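Nokness Wildlife Intake Records

Data card, version 4

Contents
249 intake records from the Nokness rescue line, one row per animal. Species covered: hedgehog, wood pigeon, tawny owl, fox. Hedgehogs account for 77 rows.

Fields
case_id, species, weight_g, found_at, outcome. Weights are in grams, taken at admission – not at release. 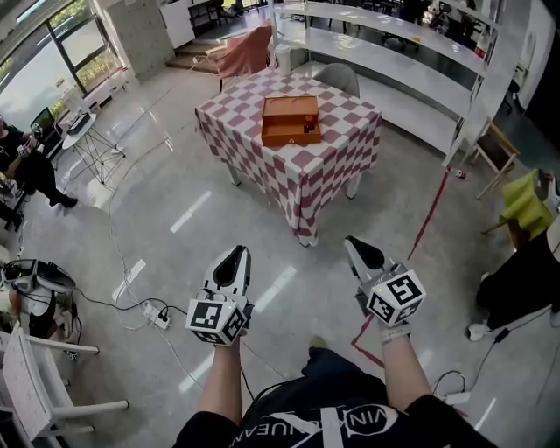 Missing values are left blank. In 42 rows the weight was not recorded, mostly for birds passed straight on to the Punport clinic.

Location
found_at holds the parish only. Street names were removed before export.

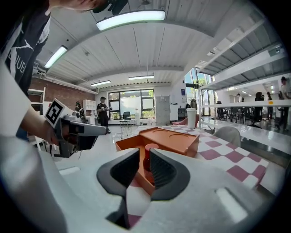

Outcome codes are R (released), T (transferred), D (died) and H (still held). Rows coded H are updated each March.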